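Workstation Layout for a Peg Board Task
Project report, Terkero module
Submitted 25/08/2019
Group: Ülle Grigaitė, Emmanuel Lukumay, Kaja Kütt
Supervisor: Aušra Kazlauskienė

1. Purpose

The assignment was to specify and build a tabletop station for a peg board task, starting from a bare table in the Clestholm workshop. The station had to meet three conditions. The board must be in the same place at the start of every run. Small parts must stay visible against their surroundings. The station must come apart and go back together in under 30 minutes, as the room is shared with two other groups.

The budget was set by the module. We did not use all of it.

2. Table and surface

The first surface tried was the original tabletop, which had a light, glossy finish. It gave strong reflections from the ceiling lights, and small parts dropped near the board were hard to find. We replaced it with a dark gray top from the Tamošiūnaitė store room. Reflections were lower and the edge of the board could be picked out from any seat.

The new top is slightly bowed along one long side. Ülle shimmed the frame at two corners and checked it with a level. The remaining error was under a millimeter across the board area and was left as it was.

3. Backdrop

Black fabric was hung behind the table on a rail. The first length was too short and left a strip of wall showing above the far edge. The second length came from Costanlow and covers the gap with some to spare. Folds in the fabric were steamed out once. They came back within a week, and we did not repeat the work. Faint folds had no effect on how well the parts could be seen.

4. Board

The board is a white rectangular sheet. It lies lengthwise, with one short side toward the far edge of the table. We also tried it turned by a quarter, which made the middle easier to get at but left less free table at the sides. The group voted for lengthwise.

Position is fixed by two strips of tape under the board and a pencil line on the table. Tape alone let the board creep by 2 to 3 mm over a long session. With the pencil line, the offset can be seen and corrected between runs.

The small parts are kept in a lidded tray when the station is not in use. Blue was chosen for the pegs after a short comparison with gray and yellow – gray was lost against the table and yellow was weak against the white sheet.

5. Trials

A total of 130 runs were logged in the first block. Before each run the board position was checked against the pencil line and the loose parts were put back at their starting points. Runs with a part missing at the start were struck from the log. The most common fault was a peg that did not stand straight after being placed by the person resetting the board. Kaja rewrote the reset sheet so that each upright peg is pressed down and then checked from the side.

Cables on the table were a second source of trouble. They are now routed toward the near edge and the right side, clear of the board.

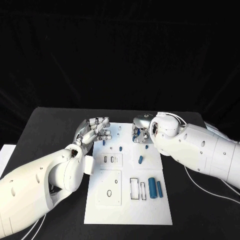

6. Remaining work

The bowed top should be replaced before the second block in September. The reset sheet needs a drawing of the starting layout – the written version takes too long to follow for someone new to the station. Oddur Hauksdóttir has asked for a copy of the parts list for the store room, and this will be sent with the final files.

Setup time with two people was 24 minutes at the last attempt. Most of it went on the fabric rail.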